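El taller donde el brazo repite hasta aprender

El módulo de manipulación de Erthorpe empieza en marzo y termina cuando los equipos consiguen que su brazo complete la tarea asignada, o cuando se acaba el curso. Se imparte en la planta baja del centro, en una sala larga con enchufes en el suelo y dos puestos de trabajo. En cada uno hay un brazo, un ordenador y una caja con las piezas.

El encargo de este año consiste en trabajar dentro de una ranura. El programa debe llevar la pinza hasta la abertura de una placa de metal, entrar sin rozar las paredes y hacer contacto en el punto previsto. Una persona lo hace a la primera. Los alumnos, de segundo de Automatización, han necesitado varias semanas para que el brazo lo haga con cierta regularidad.

El proyecto se llama Clumodar. Nació como trabajo de fin de curso de una promoción anterior, que dejó una carpeta de código con pocos comentarios y una hoja de medidas escrita a mano. Los alumnos actuales conservaron la hoja y reescribieron casi todo el código. «Había funciones que llamaban a otras funciones que ya no existían», explica una de las alumnas del primer equipo. El segundo prefirió empezar de cero y tardó más en mover el brazo, aunque después tuvo menos averías.

La mayor parte de la tarde se va en ajustes pequeños. Se cambia un valor, se lanza la secuencia, se mira la pantalla, se anota el resultado. La aproximación final es lo que más tiempo consume: si la pinza baja con un poco de ángulo, toca el borde antes de llegar y el programa se detiene por exceso de fuerza.

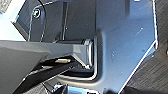
La punta de la pinza en la ranura de la placa, vista desde la cámara del brazo.

Los reflejos han sido otro problema. El metal devuelve la luz de los fluorescentes y el programa de visión confunde un brillo con un canto. El primer equipo probó a apagar la mitad de las luces de la sala, lo que molestaba al resto. Ahora fijan la exposición antes de cada serie y vuelven a calibrar si alguien mueve una lámpara. El segundo equipo busca el contorno exterior de la placa y calcula desde ahí la posición de la abertura.

Cada intento queda registrado. El último recuento del cuaderno común daba 2441 ejecuciones, de las que 2370 se dieron por válidas para el análisis. Las demás se descartaron por fallos ajenos al programa – un cable suelto, una placa mal sujeta, una parada de emergencia pulsada con el codo.

La evaluación no depende solo de que el brazo acierte. Cuenta también la memoria, que debe permitir a otro grupo repetir el montaje, y una defensa oral de veinte minutos. El profesorado pide que se incluyan los errores con su fecha y su causa. A varios alumnos les costó aceptarlo al principio y entregaron borradores en los que todo funcionaba.

Los dos equipos presentarán su trabajo en el encuentro Wikström de centros técnicos, donde tendrán que montar el puesto en una mesa ajena y con otra iluminación. Han hecho ya un ensayo en el pasillo. El brazo tardó en calibrarse y hubo que repetir la secuencia de entrada desde el principio, así que han añadido una comprobación previa al programa de arranque.

Para el próximo curso, el departamento quiere enlazar el módulo con Drarnov, el proyecto de control de calidad que llevan los grupos de tercero. Falta decidir quién mantendrá el código común y en qué armario se guardan las placas.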